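Buy the Small Arm First, and Put the Rest of the Money in a Drawer

Every January I get the same kind of email. A school, a makerspace, a two-room engineering shop has found some money for robotics and wants to know which arm to buy. I love these emails! I answer every one of them, usually at too much length, and my answer has drifted so far from what people expect that I thought I should argue it properly in one place.

My position is that a first robotics budget should go mostly on things that aren't the robot. Buy a small servo arm, the kind that sits on a table and runs off a wall adapter, and spend the bulk of what's left on spares, tables, lights and somebody's time. Then hold some of it back and don't tell the finance office you have a plan for it.

I came to this the expensive way. When we set up the teaching lab at Skernau we had $3,456 for the first year, and I wanted to spend nearly all of it on one machine. It was a beautiful thing, a used industrial arm from a dealer in Tikkanen, with a teach pendant and a steel base that needed bolting to the floor. I had the quote printed and pinned over my desk. What stopped me was the freight, then the safety enclosure, then the electrician, and by the time I had added those up the arm itself was the cheap part.

So we bought small arms instead, with a long face on my part, and the long face lasted until the Monday they arrived. Four of them went together in an afternoon. By the evening people were arguing over whose turn it was, and you can't say that about a machine that has one pendant and a locked door.

Let me talk about money for a while, because I find this part more interesting than the robots and I know I'm not alone.

A small arm breaks. Its servos wear, somebody drives a joint into the table, a horn strips, a cable gets pulled once too often at the elbow. Buyers hear that and go up a price bracket to get away from it. I think this is a mistake for a first lab. A cheap joint is a joint you can replace before lunch with a screwdriver and a part out of a bin. We spent $888 on spares in our first year and I had to defend that line twice in meetings, and I would defend it again tomorrow. Servos, horns, cables, a second controller board, a bag of the little screws (buy twice as many screws as you think). An expensive arm breaks less often, sure, but when ours would have broken it would have gone on a pallet back to Tikkanen, and the class would have watched videos.

Then there's furniture. People laugh when I put furniture in a robotics budget. Get a table that doesn't wobble. Get one that's pale and plain if you plan to use a camera at all, and push it up against a pale, plain wall. We tried a nice dark workbench with a butcher block top and lost two weeks to shadows and clutter before moving everything to the dull corner by the sink.

And lights! Two decent lamps with the same kind of bulb in each will do more for a vision project than a camera at three times the price. I have yet to see lamps listed in a grant application.

Objects to pick up should have their own line too, even if the line is tiny. The Kirkik catalog will sell you a boxed set of calibrated foam blocks, and they're fine, they stack well. I'd still send a student to the toy aisle with a twenty. Fake fruit is wonderful stuff. It comes in different shapes and different squishiness, it doesn't roll off and dent, and everybody in the room knows what a tomato is, so when you write up the task you can say "put the tomato on the plate" and be done. Our task sheets got shorter the week we gave up on blocks.

The work itself looks modest, and I think anyone voting on a budget should see how modest before they vote.
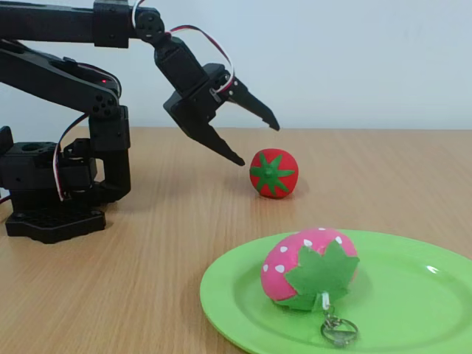 A small servo arm, gripper open over a toy tomato, with a plush strawberry on the green plate.

Show that to a board and somebody will ask where the serious equipment is. I've been asked. My answer is that reaching for a small round object on a table contains most of what a beginner needs to learn: where the object is, where the fingers are, how far to open, when to close, and what to do when you're wrong. A bigger arm asks the same questions with more current behind them.

Now for the fair objections. The strongest is payload. A light arm won't lift a casting, and if your shop moves castings then please ignore me and go get the steel one. The second is precision. Small servos have slop in them, you can feel it if you hold the gripper and wiggle, and a student who wants to place electronic components is going to be unhappy. The third came from a reader in Plamine who runs a training program, and it's the one that bothers me most. She wrote that employers want people who have touched industrial equipment, and that a lab full of desk arms sends graduates into interviews with nothing to point at. I think she's partly right. I'd answer that a program can rent time on a big arm, or beg it from a local plant, far more easily than it can rent a year of daily practice. But I don't run her program, and I notice that I've never had to place anyone in a job.

Where I won't budge is on the money you hold back. Keep more than 2000 dollars unspent going into the second half of the year if your total can stand it (ours couldn't, and I felt it by spring). You don't know in the fall what your people will get excited about. Ours wanted a second camera and a way to mount it overhead. A lab down the road wanted soft fingertips and went through a silly amount of silicone. Neither of those was in a plan, and both were the best purchase of the year.

Finance offices hate this, I know. An unspent line looks like a line you didn't need. I've had some luck calling it "second-phase tooling" and attaching a page with three possible uses, all true, all likely to change. Ask for it in writing before the first arm is ordered, while everybody is still in a good mood about robots.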